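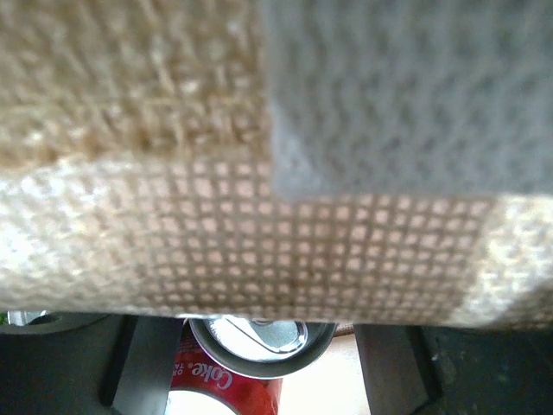

One reader wrote to me last month that she'd have gone for her lung scan years ago if somebody had just parked the thing outside the supermarket. Well, they did, and now we've got the first results!

The Kedeo lung check has published its first set of figures, and I've been through them twice with a cup of tea (the tables at the back are tiny, so bring your glasses). If you missed my earlier bits on it, Kedeo is the scheme that sends a scanning van round the Gaete area and invites people who smoke, or used to, for a quick low-dose CT scan. The van stops in car parks, mostly. You don't need a cough or any other symptom to be asked.

Letters went out to 2,630 people and 1,612 of them turned up and had the scan. I was pleased with that. I'd been told to expect far fewer, and I'd more or less written a gloomy opening to this piece in my head already.

Of those scanned, 38 were found to have lung cancer. For 27 of them it was stage one, when it's small and hasn't spread, and when surgery is very often on the cards.
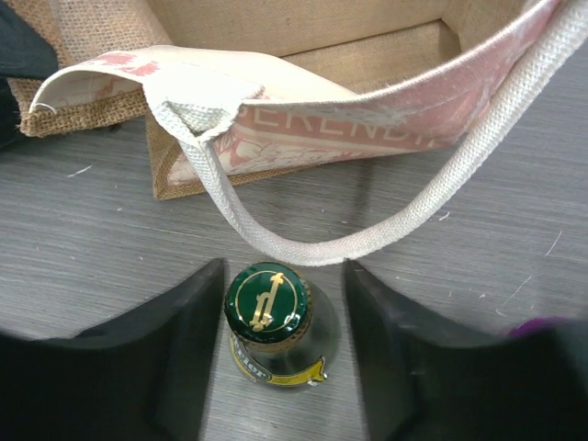 I do want to be careful here, though, and so does the report. There's no comparison group, so you can't tell from these numbers how many of those cancers would have been picked up anyway, or how long people will live as a result. That needs years of follow-up. The report also says that some people were called back for a second scan over little spots that came to nothing, and anyone who has sat through a wait like that knows it isn't a small thing. I'd have liked more on how those people were kept informed. There's one paragraph, and it's mainly about postage.

The other gap is who stayed away. Take-up was lowest among people who still smoke, and the report's own guess is that they were worried about getting a telling-off. Grekell, the hospital that reads the scans, says the staff on the van don't lecture anybody, and that you can ask for help with stopping or leave it alone. I hope they put that in bigger letters on the invitation, because on the copy I've got it's on the back under the map.

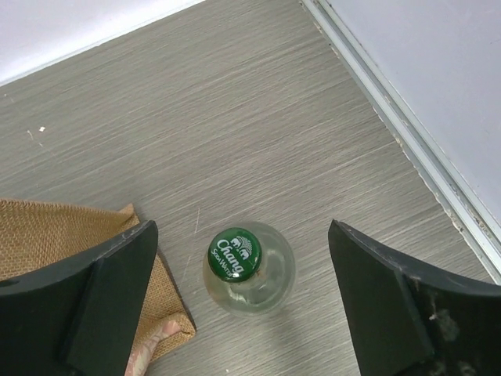
What happens next

The van goes back out in September with a longer list of stops, including two villages to the north of Gaete that were left out the first time (I had quite a few grumpy emails about that, and fair enough). People who had a clear scan will be asked back in two years.

Mevico, the lab that handles the tissue samples, is also going to test leftover material from the biopsies, with patients' permission, to see whether certain proteins in the tumour say anything about which ones are likely to come back. It's early stuff and won't change anybody's treatment for now. I'll read it when it's out, tables and all.
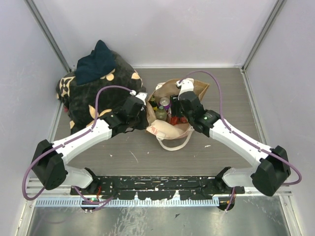

If you've had a letter, the scan takes a few minutes and you stay in your clothes, but anything with metal in it has to come off your top half. That means zips, underwired bras, necklaces, the lot. There are no lockers on the van, so take something to put your bits in. A paper shopping bag like the tan one on that table will do fine. Bring the letter too, and a list of any medicines you take.

The full report came out on 19 Jun 2021 and you can ask for a paper copy at the Grekell front desk. They had a pile of them when I went in.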